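Boiler and Heating Questions, Birach Heating & Plumbing

Updated 10 Dec 2018

We love a good heating question, and winter brings plenty of them! These are the ones we hear most often. If yours is missing, ring the Mallside shop and ask for Silvia Šimek or Yuk-lan Siu.

How often should my boiler be serviced?
Once a year, and summer is a lovely time to do it. Our diary is at its quietest in July, so you can usually pick your day (and you won't miss the heating while we work).

My radiators are hot at the bottom and cold at the top. What's wrong?
There's air trapped inside, and you can sort it yourself with a radiator key! Turn the heating off, let everything cool, hold a cloth under the valve and open it slowly until water appears. Then close it and check the boiler pressure.

What about cold at the bottom and hot at the top?
That points to sludge. Kazimír Kadlec looks after our power flushing and he's brilliant at it. A flush for a typical terraced house costs £435, and most people notice the difference the same evening.
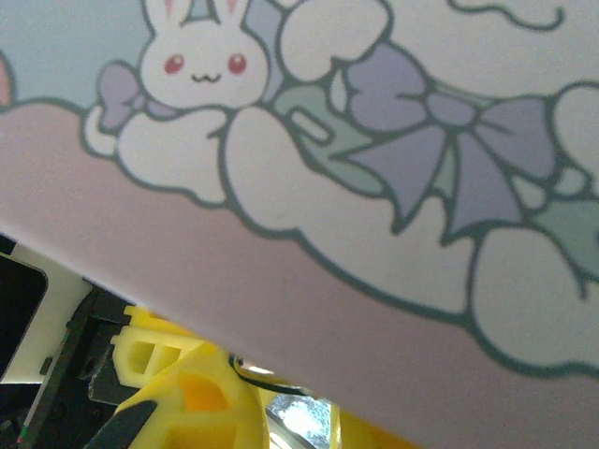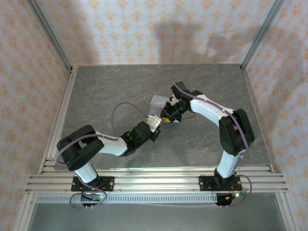

What pressure should my boiler show?
Most sealed systems sit between 1 and 1.5 bar when cold. If yours has dropped below 1, top it up using the filling loop and close both valves firmly afterwards. If it needs topping up every week, you probably have a leak, so give us a call.

Can I have a quote before you start?
Yes, always. A first visit is £80, and that comes off the bill if you go ahead with the repair.

Do you work on older systems?
We do, and we really enjoy them! Ataberk Tatlı has been mending back boilers and gravity-fed systems since 2000, and he keeps a good stock of spare parts.

Should I leave the heating on low all day?
For most homes a timer works out cheaper. Set it to come on half an hour before you get up, then try a shorter time the week after.

How long is your work guaranteed?
All repairs are covered for 2 years, parts and labour. Keep your invoice somewhere safe.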